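White Tables and Bare Brick: Frequently Asked Questions
Last updated 12 November 2020

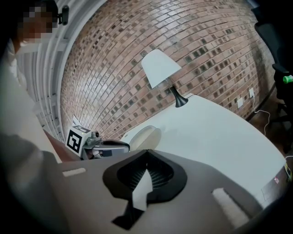
White table and brickwork, Zosbridge.

Is a white table really that hard to keep clean?

Depends who you ask, and the people you ask are usually selling something. A white table shows coffee rings, pencil, newsprint and blue jeans. A dark one shows dust, crumbs and every fingerprint. We have lived with both and spend about the same time wiping. The white one gets wiped sooner, so maybe it is the cleaner table. We wouldn't put money on it.

Which cleaner do you recommend?

Dish soap, warm water, a soft cloth, then a dry cloth. We were sent a bottle of Gellus surface spray and used it until it was gone. It smelled like pears. On fresh marks it did what the soap did, and on a week-old marker line it did nothing, same as the soap. If you like pears, go ahead.

What about those white foam erasers?

They work by sanding. Very fine sanding, but sanding. Try one on the underside first and look at the spot in daylight. On a glossy top you can end up with a dull patch exactly the size of the stain you were so worried about.

The label says "stain-proof." Is it?

No. Read the care sheet that comes with it. Ours, from Arkach, said stain-proof on the tag and "remove spills promptly" on the sheet, and those two statements do not belong in the same box. Turmeric, hair dye, nail polish and permanent marker are the ones to keep away from any white surface, whatever it's made of.

Will it turn yellow?

Some do. Painted and plastic-coated tops near a sunny window are the usual complaint. We hear a lot of claims about UV-resistant finishes and have yet to see one come with a number we could check. A practical tip: if you keep a tray or a runner in one place, move it now and then. Otherwise you may lift it one April and find a nice clean rectangle.

Does white look cold next to brick?

This is the thing decorating sites say, usually right above a link to a rug. Brick has plenty of color variation and a rough surface, and a plain table gives your eye a rest from it. If the room feels cold, look at the light bulbs before you look at the table. Swapping bulbs costs a lot less, and you can swap them back.

So I don't need a rug?

You may want one for noise. Brick and hard floors both bounce sound around, and a table you drop things on makes it worse. The Ñahui flatweave we tried helped with chair scraping. It did not "transform the acoustics of the room," to quote the packaging. We could still hear every spoon.

My brick sheds dust onto the table. Should I seal it?

Find out what's shedding first. Run a dry hand over the brick, then over the mortar. If the mortar comes away as sand, sealer is going to glue down a problem you should be repairing. If it's only surface dust, vacuum with a brush attachment, wait a month, and vacuum again. Plenty of people never get past this step and never need to.

If you do seal, use a breathable masonry product and test it low down in a corner. Anything that promises a "100 percent dust-free wall" deserves a raised eyebrow. Outside walls with damp in them should be looked at by someone who does not also sell the sealer.

How far from the wall should the table be?

We leave 4 inches where nobody sits on that side. It's enough for a vacuum nozzle and for the plugs. Pushed right up against the wall, the back edge of a white table picks up reddish scuffs, and those are a pain to get off. On a side where people sit, leave enough room to get a chair out and squeeze by – try it with the actual chairs, and with the largest person you know.

Is a 64-inch table big enough?

For what? Stores will tell you it seats six. Six people can sit at it, sure. Six people with plates, glasses and a serving dish is another matter. For working, we'd say two people who like each other. Tape the outline on your floor and walk around it for a few days before paying.

Should I get a glass or clear plastic topper?

We don't like them. Crumbs and water get under the edge, and then you have two surfaces to clean and one you can't reach. For crafts or repairs, use a cutting mat and put it away afterward.

Is the extended warranty worth it?

We read one. It ran to 13 pages and excluded stains, scratches, heat marks, fading and "normal use." What was left was the legs, more or less. Put the money toward touch-up paint – and check that the store carries your white, as there are a great many whites.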